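How to Sort a Small-Things Basket Without Buying Anything

Most advice on sorting out household odds and ends starts with a shopping list. Drawer inserts, stacking tubs, a label maker, a second set of tubs for when the first set turns out to be the wrong size. I have followed that advice more than once, and each time I ended up with the same clutter in nicer boxes. So I am suspicious of it, and this page is for people who are suspicious of it too.

What follows is the method I use for a single plastic basket of mixed stuff, the kind that sits on a counter or at the end of a table and collects whatever has no better place. You need the basket, a clear table and an evening. I make no claims for it beyond that. It won't fix a garage.

Before you start

Clear the table completely. I mean this in the boring, literal sense: the fruit bowl goes, the mail goes, the charger goes. If you leave three things on the table because they "live there," they will be mixed in with the sorting by the time you are halfway through, and you'll spend a while wondering whether the tape measure came out of the basket or was already there.

A pale, plain tabletop helps a lot. Dark buttons, screws and hair ties show up on it right away. If your table is dark or has a busy grain, lay an old light-colored sheet over it and pull it tight. Don't use newspaper. Small things vanish on newsprint, and the ink comes off on anything damp.

Put the basket at one side, near the edge, and leave the rest of the surface free. Right-handed people usually do better with it on the left, so the hand that places things has the open side to work in. Try it the other way if you don't believe me. I tried both for a good while before I settled.

What kind of basket

Use the one you have. If you truly have none, the plain plastic sort with holes in the sides is fine, and it is the cheapest thing on the shelf at most stores. The holes are useful for one reason, and it's a modest one: you can tell from across the room that there is something in there. A solid tub with a lid hides its contents, and hidden contents get forgotten.

People will tell you the holes are for "airflow." For a kitchen basket of onions, maybe. For batteries and shoelaces I can't see what the air is supposed to be doing.

The holes do have a drawback. Pencil leads, pins and thin nails work their way through and scratch whatever the basket is standing on. If you keep that sort of thing, put a piece of cardboard in the bottom, cut a little large so that it bends up at the sides. A cereal box will do.

Check the rim before you load the basket again. A smooth rim with rounded corners can be picked up with one hand from anywhere. If it has a rough seam, rub it down with a nail file. Some baskets come with clip-on handles, and I take these off and throw them away, having had one let go over a tiled floor. 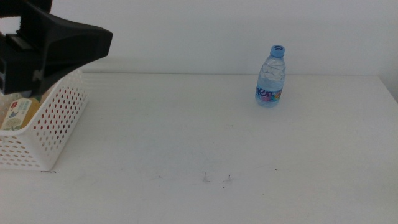
Page last changed: May (section on basket position reworded, one step removed)

The sorting itself

Step 1. Take things out by the handful. Don't tip the basket over. Every cleaning article I have read says to dump everything out so you can "see what you have," and what you have after that is a heap with the heavy things on top of the breakable ones and a few rolling under the stove.

Step 2. Put each handful down directly in front of you and deal with it before you take another. Three piles: goes back in the basket, belongs somewhere else in the house, goes out. Keep the piles well apart. On a long table, use the length.

Step 3. If you can't decide on something after a slow breath or two, it goes back in the basket. I know this is the opposite of the usual rule. The usual rule is that doubt means you should throw it away, and it has cost me a radiator key, the foot of a sewing machine and the only spare fuse in the apartment. Doubt means you don't know yet. A basket is a perfectly good place for things you don't know about yet, provided it doesn't get fuller each time.

Step 4. When the basket is empty, wash it. Warm water, dish soap, an old toothbrush for the holes. The bottom edge of the walls is where the grime sits, so work the brush along there. Shake it hard over the sink and let it stand upside down on a towel. If you are in a hurry, skip the washing. I skip it half the time and have come to no harm.

Step 5. Put the "back in" pile back, heavy and flat things first. Long things go along the walls standing up. Anything smaller than the holes goes in an envelope or a jar, and the jar goes in the basket.

Step 6. Now walk the second pile around the house. Do it the same evening. If you leave that pile on the table overnight, somebody will need the table for breakfast and sweep the lot back into the basket, and you will have done a good deal of work for nothing. I start at eight in the evening on a Thursday, for no better reason than that the trash goes out afterward.

How long it takes

My own basket takes 25 minutes, wash included, when I do it every few months. The first time took far longer, and I would distrust anyone who promises you a quick first round.

About the counting method

There is a school of thought that says you should count your belongings. A pamphlet that came through my door, from an outfit calling itself Zevcombe, had a worked case of a household that owned 1656 small items and "released" most of them. I would like to know who did the counting and whether a box of paper clips was one item or a hundred. Counting takes longer than sorting and leaves you with a number you can't do anything with. Skip it.

Dividers and other extras

I tested two products over one winter so that I could complain about them fairly.

The Mutell divider set is made of thin plastic strips that slot together into a grid. It looked tidy for 2 days. After that the cells were all either overfull or empty, because my things don't come in equal amounts. The strips also bow outward if you put anything with weight next to them. I kept one strip, and I use it to scrape labels off jars.

The Allach liner is a felt mat for the bottom of the basket. It does stop the rattling, I'll give it that. It also picks up lint, hair and staples, and cleaning it is more trouble than cleaning the basket. Cardboard does the same job and you can recycle it when it gets grubby.

The nearest thing I have to a recommended extra is a roll of painter's tape. Tear off a short strip, write on it what the mystery part belongs to, and stick it on the part. It comes off clean if you don't leave it for years.

Common objections

"It will only fill up again." Yes. It's a basket. The dishes get dirty again too.

"Everything should have its own place." In a house with enough drawers, perhaps. When I lived in a two-room place on Portela Street there were four drawers in all, and one of those stuck. A mixed basket was the place.

"You should use several small baskets, one for each kind of thing." I did this for a year — sewing, hardware, stationery — and what happened was that I grew a fourth basket for whatever didn't fit the other three. That fourth one was exactly the basket I had started with, only now there were three more to store. If you sew a lot, keep the sewing apart. Otherwise one is plenty.

"Shouldn't it be on a shelf, out of sight?" Try it and see whether you still put things in it. I found mine collecting on the counter right underneath the shelf.

When to do it again

Go by the rim. When things stand up above it and you can't slide a plate across the top, it's time. Calendars and reminder apps are no better at this than the plate is.

If you have children who contribute to the basket, expect the plate test to fail sooner than you'd like, and check the bottom layer for anything sticky before you put your hand in.

Questions and corrections: use the contact form | Copyright the author, please ask before reprinting | Back to top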